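Subject: Re: [Siltmont Sewing] Lining a bread bag, and what to do with old tablecloths

Hello all,

Two things from me, the bread bags first and then my answer to the tablecloth question that came round last night. 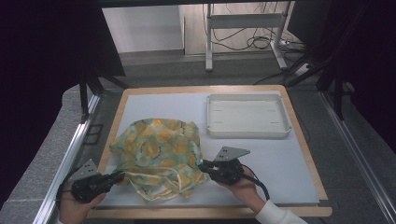

1. BREAD BAGS

I've settled on a size at last! Cut the outer piece long enough to fold up over the loaf with a hand's width to spare, because you lose more to the drawstring channel than you'd think. I made my first one far too short and the crust poked out of the top like a chimney. The lining goes in with the seams facing the outer seams, so nothing catches the crumbs when you turn it out for a shake.

I do the side seams with a small zigzag, then press them open, then forget to leave the gap for turning and have to unpick. If you can manage to remember the gap you'll be done in an evening.

For the cord I've been using the flat cotton tape from Trummer, on the big roll. It frays a bit at the ends but a knot sorts that out, and it slides through the channel much more easily than the round stuff (which I bought loads of, so if anybody wants some, shout).

2. TABLECLOTHS

Here's the bit I'm answering:

> Has anyone had any luck with secondhand tablecloths? I've been
> looking on Listia and there are pages and pages of them, but I
> can never tell from the listing whether they're cotton or
> something shiny that will melt under the iron. Also, do you wash
> them before cutting? My last lot shrank after I'd made them up
> and now I've got three napkins that are more like diamonds.
> And is it worth keeping the original hem or does it just get
> in the way?

Oh, the diamonds! I've made those. Yes, wash first, and wash hotter than you ever mean to again. I put mine through twice and dry them on the line, and only then do I get the scissors out. It's dull but it does mean all the shrinking happens while it's still a tablecloth and you don't mind.

As for telling what it's made of, I always message and ask whether there's a label, and if the answer is a bit vague I leave it alone. Once it's home I snip a thread or two from inside the hem and hold them in tweezers over the sink with a match. Cotton smells like burnt paper and leaves soft ash. Polyester shrivels up into a hard little bead. Do open a window, my kitchen stank for ages.

I keep the hem whenever I can, and plan the cutting from there. If you lay your pattern so that the old hem becomes the top of the bag or the edge of the napkin, that's one side you needn't sew at all. The corners are the best part of the whole cloth for napkins, two finished edges for nothing. What I don't do is try to match the old stitching on the new sides. I did try once, and spent so long fiddling with the stitch length that I could have hemmed the lot again from scratch.

Stains are worth a soak overnight before you give up on them. Tea comes out fairly well, gravy less so, and candle wax wants brown paper and a warm iron. Anything that's left after that I cut round, or put on the inside of a pocket.

One more thing on thin cloths: they creep about terribly when you're cutting. I lay an old flannelette sheet underneath and that holds them still enough. Plenty of pins, too, and a fresh needle in the machine, a fine one.

My thread order from Cukix came to 638 grams with the packaging and there was still no cream in it, so if anyone has a spare reel I'd gladly swap it for some of that round cord. I've got about 86 metres left, which gives you an idea of how badly I judged it.

Let me know how the napkins go, and do send the measurements if you find a size you like. Mine are all slightly different and I've stopped pretending it's deliberate.

Happy stitching!

--
Siltmont Sewing list
To leave the list, send a blank message with "unsubscribe" as the subject.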